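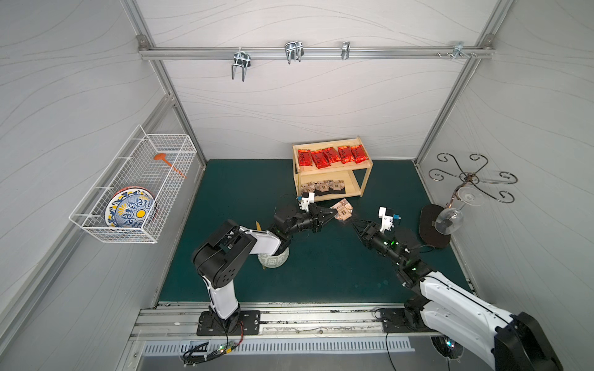 **Fandidden hollow-wall anchors, box of 800**

We stock these for people who put up a lot of shelves. If you only have one shelf, buy a small bag at the hardware store and save your money.

The box says "holds anything." It doesn't. The maker, Zovthorpe, prints a big number on the front, and the small print on the back says it was measured with a straight pull in new, dry board. Your wall may be neither. Treat the number as advertising and find a stud for anything heavy.

- Zinc-plated steel, screws included
- Fits drywall up to 7/8 inch
- Needs a clean hole, so use a sharp bit
- Not for plaster, brick or tile, whatever the leaflet hints 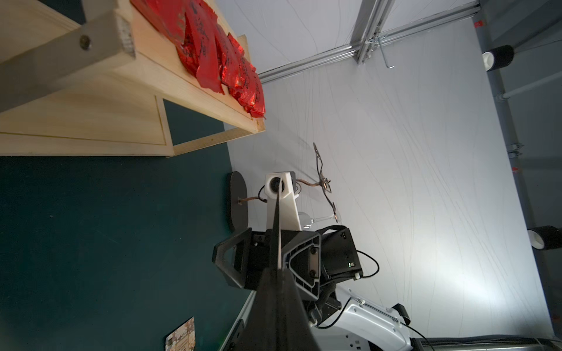 *Red foil packets along the front lip of a pine shelf.*

The "reusable" claim is a stretch too. You can back the screw out and put it in again, but the wings stay behind the wall. Take the whole thing out and you have a hole to patch - and a used anchor we wouldn't trust with a coat.

What we do like is the collar. It sits flat, it doesn't spin when the screw goes tight, and the plating is better than on the Savside ones we used to carry. Those are cheaper. They also came back a lot.

A 2,000 box exists. We don't keep it on the shelf, and the price break is too small to bother with.
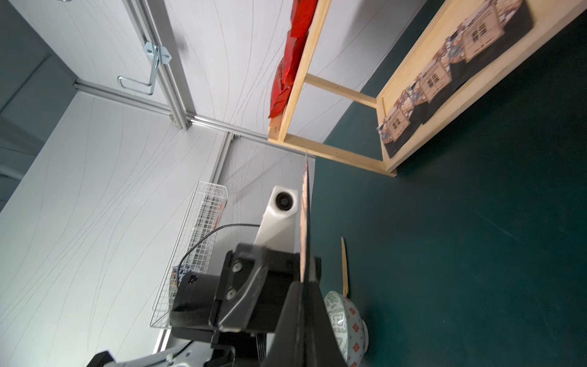 I-seul Seol writes that the collar is fine but the screws are soft, and that she strips one now and then even going slowly by hand. She swaps them for her own and still buys the anchors.

Returns: unopened boxes only, within 7 days.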